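Passwörter, Teil zwei: Ich bin umgezogen

Im Juli habe ich geschrieben, dass ich meine Passwörter endlich in einen richtigen Passwortmanager bringen will. Jetzt ist es erledigt. Ich habe mich für Morkar entschieden, vor allem weil der Tresor lokal liegt und ich selbst bestimme, wohin er synchronisiert wird. Dallow hatte ich auch getestet, aber dort ließ sich der Export nur unverschlüsselt speichern.

Der Import aus dem Browser dauerte keine 10 Minuten. Das Aufräumen danach dauerte zwei Abende. Viele Konten gehörten zu Foren und Shops, die es längst nicht mehr gibt – die habe ich gelöscht. Bei den übrigen habe ich neue Passwörter erzeugt und, wo es ging, den zweiten Faktor eingeschaltet. 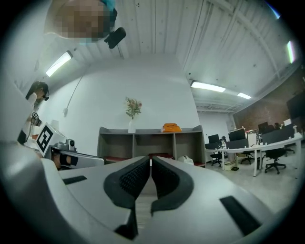
Jin-sol Ma schrieb mir dazu, der zweite Faktor gehöre auf keinen Fall in denselben Tresor wie das Passwort, sonst könne man ihn gleich weglassen. So streng sehe ich es nicht. Gegen ein geleaktes Passwort hilft der Code auch dann, wenn er im selben Programm liegt. Für Mail und Bank benutze ich trotzdem eine getrennte App auf dem Telefon.

Offen war noch die Frage nach dem Hauptpasswort. Ich habe fünf Wörter aus einer Liste gewürfelt und sie eine Woche lang jeden Morgen eingetippt, danach saß es.
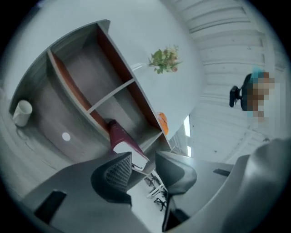 Die Wiederherstellungscodes habe ich ausgedruckt und an zwei Orten hinterlegt. Ein Exemplar liegt bei meinen Eltern, das andere bei mir in der Wohnung. Ein offenes Fach wie in dem hellgrauen Regal auf dem Foto kommt dafür nicht in Frage, bei mir ist es eine abschließbare Schublade. Auf dem Zettel steht nur der Code, ohne Kontonamen. Welcher zu welchem Dienst gehört, ergibt sich aus der Reihenfolge, und die kenne ich.

Was noch fehlt, ist ein Notfallzugang für die Familie. Morkar bietet dafür eine Wartefrist an, die ich noch ausprobieren muss. Darüber schreibe ich, wenn es läuft.
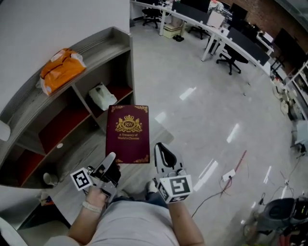
»A Treasury of World's Classics«, weinroter Einband mit goldenem Wappen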